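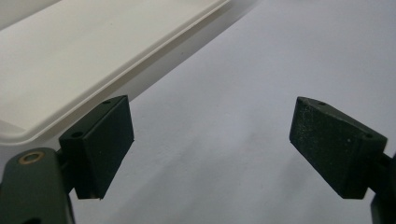

The Leradora popsicle mold wants you to believe it was designed by someone who has eaten a popsicle. I have my doubts. It makes 2 bars at a time, in a house where everyone wants mango and nobody wants to wait until morning. I tested it on a pale gray surface, which shows every drip of coconut milk, and this thing drips. The lid snaps on crooked, the sticks lean like fence posts, and the fill line is printed where you can't see it once there's fruit inside.

The bars themselves come out beautifully, I'm annoyed to report. Run the mold under the tap while you count to 15 and they slide free with sharp corners and no frost. My old Hosska never managed that, and I owned it for 21 months. Thick yogurt mixes do best. Anything with whole berries needs mashing first, or the stick hits one and gives up.
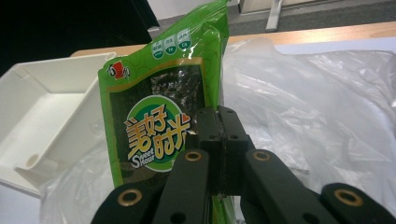
Pai wrote in to say the lid sits straight if you chill it first, and that the sticks behave once the mix is slushy. I tried it with lime and condensed milk. The lid was better. The sticks still lean.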